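Olmedo faux flower and bud vase set – review

Posted December 2024

I've had a soft spot for bud vases for years, and a much weaker one for artificial flowers, so I ordered the Olmedo set mainly for the glass. A few months on, the flowers are the bit I keep fiddling with!

The clear vase is my favourite. It has a thick, flared rim and a short neck, and then the ribbed body opens out below and catches the light beautifully. The rim feels solid when you push a fat bunch of stems through it, and there's plenty of room inside for the ends.
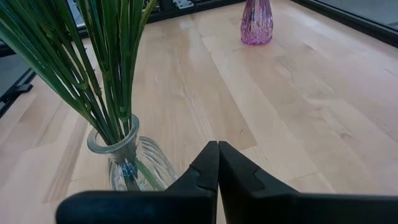

Clear ribbed vase with a bunch of green stems, pink vase behind.

I paid 23 pounds for mine from Skamik, which I thought was very fair. Everything came wrapped in tissue and nothing was chipped. The stems were a bit flat from the box, but I bent the leaves out by hand and they've held their shape since August.

The blue flowers are the ones visitors ask about. They're a proper cornflower blue, with darker centres, and the leaves are long and narrow enough to look wild.
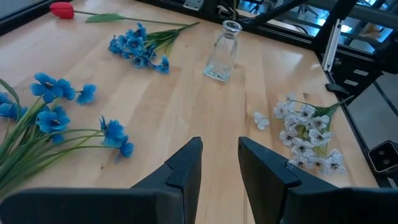 I'd give them a good shake before arranging, as the blossoms tend to tangle. The tulips are simpler, one closed bloom to a stem, and they're lovely on their own in a narrow neck. My old Wonareck tulips had a nasty shine to them and these are miles better.

I wasn't sure about the white flowers with the black outlines – they look almost drawn – but they've grown on me. Give them space and let them fan out.

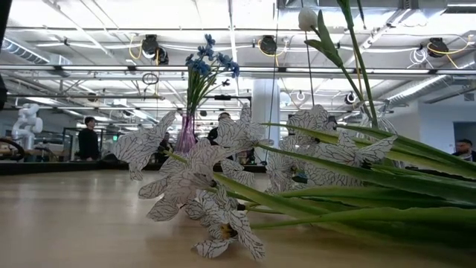

Mixing the colours

I like to lay everything on the table before a single stem goes in a vase. It's slower, but you see straight away which colours get on. Red tulips next to the blue sprays are very cheerful, and the pale white and lavender blossoms calm things down if it all gets a bit much. The small pink vase, with its rounded body, suits those pale ones best.

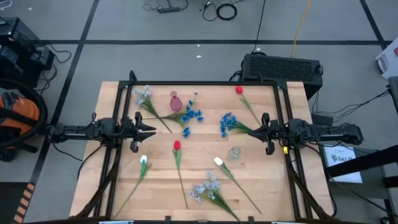 Would I change anything? The tulip stems are long for the smaller vases, so a single one can look top-heavy. I've tried the red and the white, and both look happier in company. A spray of the blue tucked in beside them fills the gap nicely. Clolteck do a similar set with shorter stems, but I don't like their glass nearly as much. I'll be buying a second Olmedo set for the hall.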